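Navcombe cable organizer roll, two months in

Short version: good, buy the small one, skip the large. Longer version below, typed on my lunch so forgive the mess.

I travel for work. Not glamorous travel, mostly trade shows and the Zapata office. My cords used to live wherever they landed. Shallow cardboard trays from the grocery store, mainly.

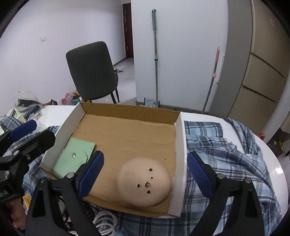
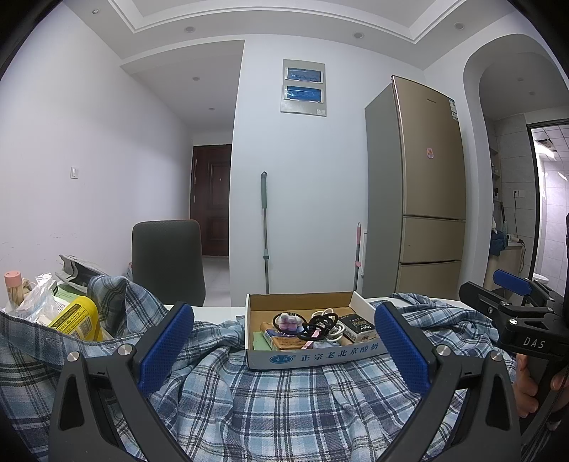
Tray storage: a snap pouch in one, cords and small stuff in the other.

So I finally bought a proper roll. Looked at 2, the Navcombe and the Werkness. Werkness was cheaper but the elastic felt like old underwear in the store. Pass.

What's good. It rolls flat. Goes in the side pocket of my old Skisport duffel with room left over. Elastic loops are tight and have stayed tight, even the one I stuff a laptop brick into, which it's clearly not ment for. Zipper pocket in the middle holds adapters and a spare mouse. Canvas wipes clean – coffee, ask me how I know.

What's not. The strap. Way too long, flaps around, catches on everything. I cut mine down with kitchen scissors and melted the end with a lighter. Shouldn't have to do that at this price. Also the loops are all one width. Thin earbud cord just slides out the bottom. Fat cords, fine. Would love a couple skinny loops at one end.

Smell. Strong out of the package, sort of tire shop. Left it on the porch over a weekend, mostly gone.

The large one: a friend has it. Same thing but wider, and once it's full it won't roll, it folds in half like a bad taco. You end up carrying a lump. Get two smalls if you need the space.

Does it make me tidy? No. Home stuff is still a heap. But when I get to a hotel I know where the charger is and thats worth the money to me. Color choices are gray and a darker gray. I got the gray.

Washing: label says spot clean only. I put it in cold, gentle, no dryer. Came out ok, a bit wrinkly, stitching fine. Your risk.

Four out of five. Would be higher with a shorter strap. If they fix it I'll update, probably July when I'm back on the road.

Comments (3)

gravelpit656
Same complaint on the strap. I tucked the extra under the last loop, works fine, no scissors needed.

mo_t
Does the small one fit a full size laptop charger with the thick wall cord? Mine is a monster.

porchlight776
@mo_t mine does, brick in the end loop, cord in the zip pocket. Tight but it closes. Agree about the smell, mine took a whole week.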